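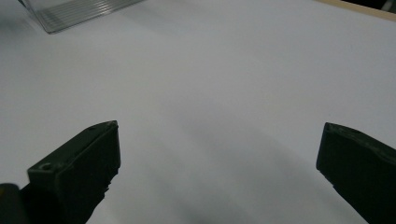
Right, I said I'd do a thread on the phone case business if more than two people asked, and more than two people asked. So. Phone cases. Where they live, how to stop them breeding, and what I'd buy again.

Background for anyone new: I help run a little accessories stall with Liesl Imhof, and for most of last year our cases lived in a shoebox. Every single time a customer said "have you got it in green?" one of us would be elbow deep in the shoebox while the other one made small talk about the weather.

Liesl's solution was a bigger shoebox. I love her dearly.

Mine was a clear acrylic rack, the long sort where things stand on their edge like toast. I got ours from Cimola, and I'm not being paid to say that (Cimola, if you're reading, I'm very open to being paid to say that).

Why clear: you want to see the case and not the thing it's sitting in. We tried a black wire one first from Dullmont and it made everything look like it was in prison. Also it scratched the glossy ones. I sent it back and they were perfectly nice about it.

Bit of a downside with clear – fingerprints. And you will put it down on something pale and then completely fail to find it. I've knocked ours with my elbow more times than I'd like to admit.

Which brings me to the surface. We've got a lovely warm beige wood table and I was adamant that everything should sit straight on the wood. Cadi Powell came round, took one look and said "put a white board down, the colours look muddy". I sulked for a whole cup of tea. Then I put a white board down.

She was right!! The orange went from "sort of rusty" to proper bright red-orange, like a satsuma with ambitions. Same case, same window, same me, grumbling.

It doesn't need to be fancy. Ours is just a big plain one that covers most of the table. A bit of wood showing along the back edge is fine, I quite like it, it stops the place looking like a dentist's.
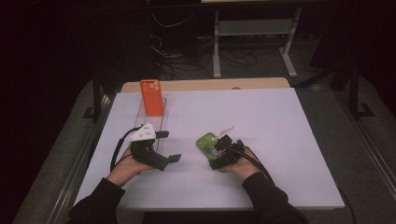 OK, next bit: what order to put them in. I've had opinions about this from everybody. Purificación Manzano does hers strictly by phone model, and if you've got a big range then yes, do that, she's the sensible one. I go by colour, loud ones first, because people come over for a colour and only then ask if it fits their phone.

The orange and the lime green are the two that get people to stop walking. I would never carry either of them myself (mine's navy, I'm dull) but they pull people in and then half of them leave with a grey one.

Camera bump at the top, please. I'm begging you. If the bump's at the top and facing out, people can see straight away whether the holes match their phone. Upside down, they pick it up, turn it round, turn it round again and put it back in the wrong place.

Stand them up one at a time and let go gently. The thin bendy ones flop if you plonk them in. If one keeps flopping, slide a bit of card inside it. Cereal box is perfect.

Cleaning, as Piroska Bárány asked in my replies: warm water, drop of washing-up liquid, soft cloth, for the cases and the rack both. Don't use the blue glass spray on acrylic. I did, on our very first one, and it went all cloudy and sad. Dry it straight away or you get spots.

Stock count, for the nosy: we did the whole lot in September and it came to 447 cases. I'd guessed 200. Liesl had guessed 300 and was unbearable for the rest of the afternoon.

44 of those were for a phone I don't think anyone owns any more. They've gone into a bargain tub and a very sweet man bought 6 of them to keep seeds in?? I've thought about him a lot.

Someone asked about the Tresia stacking trays too. Nice drawers, good for cables and chargers, too shallow for cases unless you lay them flat, and flat is how you end up back in shoebox territory. Pons do a deeper one but I haven't tried it so I won't pretend.

If it's just your own cases at home, you do not need a rack. A toast rack does the job. A letter rack does the job. My sister uses the cutlery drainer and I've decided to let her live her life.

Zsófia Bakos wants to know if the lime green comes with a matching strap. Not yet, I've asked the supplier, will post in this thread when they get back to me x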